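Dust, and Where It Goes When You're Not Looking
Posted in Around the House by Sinéad Keogh

My late aunt dusted every morning and believed that dust was a moral failing. I dust when I can write my name in it, which I regard as a filing system. But there are corners where leaving it costs money, and after eleven years of renting in Skernwood I have met most of them.

Start at the top of the room and work down. Everybody knows this and everybody does the coffee table first. Lampshades come up well with a lint roller. For the tops of door frames, pull an old sock over a ruler, hold it on with a rubber band, and keep your mouth closed.

Radiators want a long thin brush and a damp towel laid on the floor behind and beneath. Brush downwards with the heating off. What falls on the towel will put you off your lunch, but it's better there than toasting gently all winter. I do ours in August, when I resent it least.

The fridge has coils too, either on the back or tucked under a grille at the bottom. Unplug it, pull it out if it will come, and go over them with the soft brush on the vacuum. Twice a year if you have a cat. Ours is a long-haired one, so I do it whenever the fridge starts humming in a lower key.

Then there's the old desktop computer, which lives on the floor and breathes in whatever the carpet breathes out. Shut it down, pull the plug from the wall, press the power button once for luck and lay the case on its side on a firm table. Touch bare metal on the case before you touch anything else in there. 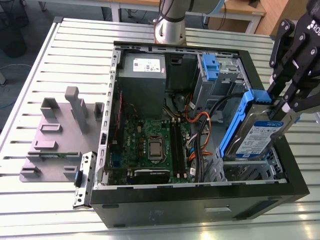

Side panel off, with the power supply at upper left and the green board below it.

Use a clean, dry paintbrush and a can of compressed air, held upright, in short puffs. Hold any fan still with a finger while you blow at it. Leave the cables where they are unless you enjoy puzzles. I don't open the power supply itself, and neither should you - a puff through the vents will do. Keep the household vacuum well away from the board, as it builds up static.

Extractor fan covers are easier. Switch off at the isolator, unclip the cover, and soak it in hot water with washing-up liquid while you have a cup of tea. Let it dry fully before it goes back up.

Kauko Ikonen wrote in to recommend tumble dryer sheets for skirting boards. I tried it. The skirting boards now smell of somebody else's holiday cottage, but they did stay clean for longer than usual.

Next time: limescale, and the kettle I have been avoiding.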